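3.2 Boards and writing tools in the shared rooms

The second part of the survey dealt with the whiteboards. Both sites, Stumstead and Lindsay, use standing boards as the main place for day notes, and at both sites the boards had become hard to read over time. We wanted to know how people clean them, what they leave on them, and where the markers end up between uses.

Rania Naciri made the visits at Stumstead and Khadija Abdel Rahman those at Lindsay. Each visit took place before 9 in the morning, when the previous day's notes had either been wiped or left standing. In total we logged 300 board checks, 192 of them at Stumstead. A check recorded the share of the board covered by writing, the presence of wiping marks, the number of magnets and their place on the board, and whether a marker was within reach of a person standing in front of it.

Wiping marks were recorded separately from writing. A board was entered as "mostly blank" when no words could be read on it, even if gray traces remained (Figure 3). This matters for the later comparison, as several staff members told us they do not consider such a board clean and will wipe it again before they start.

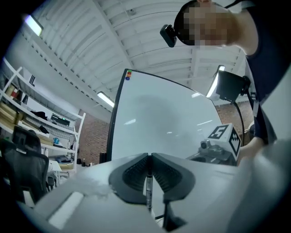
Figure 3. Standing whiteboard entered as "mostly blank", with faint gray wiping marks. Three round magnets at the upper-left corner; black marker pen in the foreground.

Magnets turned out to be a useful sign of how a board was used. Where they were kept together in a corner, staff usually described the board as a writing surface and pinned paper elsewhere. Where they were spread out, the board doubled as a notice board – and the writing was squeezed into whatever room the sheets left. Color had no fixed meaning at either site. Two teams at Lindsay had tried a color system in July and dropped it when the new sheets came in.

Markers were harder to follow. They move between rooms, and people carry them off in pockets. We did not try to trace single pens. For each check we noted only whether one could be reached, and whether it wrote a solid line on a test sheet. Pens that failed the test were put back where we had found them, so that the visits would not change the supply.

Staff comments on the boards were collected on a one-page form, which Naciri and Abdel Rahman coded separately. Differences were settled by going back to the form. The full coding list is given in Appendix B, and the results by room follow in Section 4.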